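Subject: Re: [homesim-practice] Wording for the household task guidelines, section 6

Kerstin Rustad wrote:

> I like the draft, but section 6 still says "the episode ends when the
> task is done." Who decides it's done? At Gromon we had two reviewers
> go through the same 70 episodes and they split on 7 of them, nearly
> all to do with drawers. Can we have a rule that a new reviewer could
> apply without calling me?
>
> Kerstin

Yes, please, let's do this! I reread section 6 over coffee and you're right, it leans on everybody sharing the same idea of "done" (and I wrote half of it, so no offense taken).

My proposal for the new text:

6.1 Every task sheet states its end condition in terms of objects and places. "Pumpkin on the floor, both grippers clear of it" is fine. "Tidy up" is not.

6.2 For drawers and doors, the sheet says open or closed at the end. If it says neither, the reviewer doesn't score it.

6.3 An object counts as placed once it has stayed put with no gripper touching it. The sheet gives the wait.

6.4 If a reviewer can't tell from the robot's view whether a finger is touching, the episode is marked "unclear" and goes to a second reader. No guessing!

Two views from the simulated house, the floor first and then the open drawer under the TV: 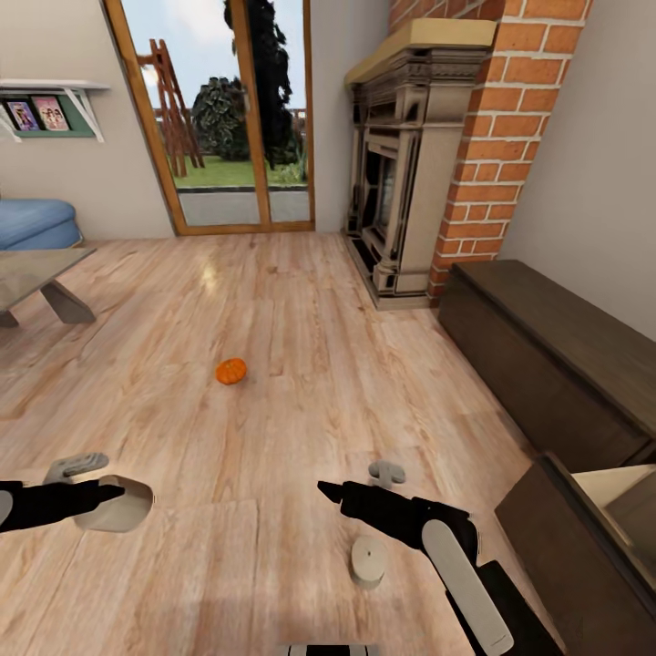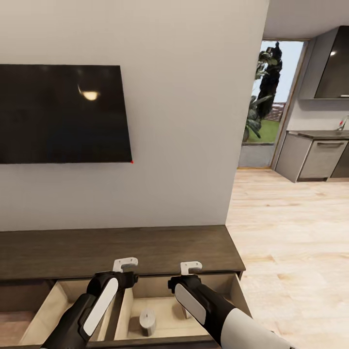 I'd love to hear from the Uda people on 6.3, as they have the most experience with small round things that roll off after everyone has stopped watching. Egger's old guide used a fixed wait for every object, which was wonderfully simple, but it never felt right to me for something like a pumpkin.

One more wish while we're in there: can "unclear" be its own column? Gisura folds it into "failed" and it makes their numbers so hard to compare with ours. I have 1600 older episodes I'd happily re-mark if we agree on this before the end of February.

Kerstin, would you try the four rules on your 7 split ones and post what happens?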